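Frequently Asked Questions – Palumbo Family Assistance Center

Who can get help?
Anyone living in Palumbo or the Plernell Road area. You do not have to be a U.S. citizen, and there is no fee.

What do I need to bring?
A photo ID and something with your address on it, such as a utility bill or lease. For rent help, bring the lease and any notice from your landlord.

How often can I use the food pantry?
Up to 2 visits a month per household. Holiday boxes are separate and do not count toward your visits. Sign-up for those opens in October.

Do you pay utility bills?
Sometimes. We pay the company directly and never give cash. A decision usually takes 4 business days – call the front desk if you have a shutoff notice.

Where are you located?
In the Zeller Building, next to the library. Use the side entrance if you need the ramp.

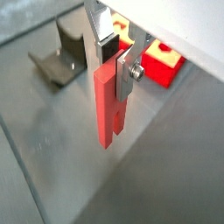
Can I drop off donations?
Yes, during pantry hours. We take canned goods, diapers and unopened toiletries. We cannot take furniture or car seats.

Is my information shared?
Only with your written permission. The exception is the Dremilum Fund, which pays for rent help and asks for your name and household size.

Page updated 28th April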